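Course Handout 4: Evaluating a Commercial Handheld Gripper Kit
Instructor: Rosalba Rizzi
Revised Sep 22, 2018
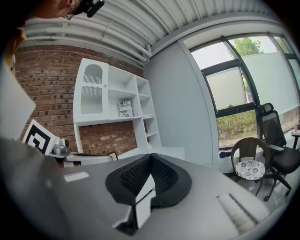
The product under review in this unit is the Plilline Eva, a handheld gripper kit sold for recording manual tasks that a robot arm will later be trained to perform. Students are expected to read the supplier's manual before the first practical session and to bring a printed copy of the inspection sheet.

1. What is offered
The kit is sold in two versions. The basic version includes the gripper, a set of printed markers and a license for the recording software. The extended version adds one year of repair service through Pagano, the regional distributor. Prices are quoted on request and are not discussed in this handout.

2. Terms used in class
Fiducial marker: a printed black-and-white pattern of known size, used to fix position within a room. A marker of nested squares on a white board is one common form.
Contact pad: the shaped, textured part of the tool. Wear on the pad must be noted on the inspection sheet.
Episode: one complete recording of one task, from start signal to stop signal.

3. Assessment of the kit
Each group will record 30 episodes of the same task in a furnished room and will report how many were accepted by the software. In the January trial, 131 episodes were submitted and 77 were accepted. Most rejections were due to loss of the marker during fast turns of the wrist.

4. Written report
The report should address setup time, comfort in extended use, and the quality of the manual. It counts for 55 percent of the unit grade. Groups that wish to compare Eva with the Preludska kit may do so with prior approval from the instructor.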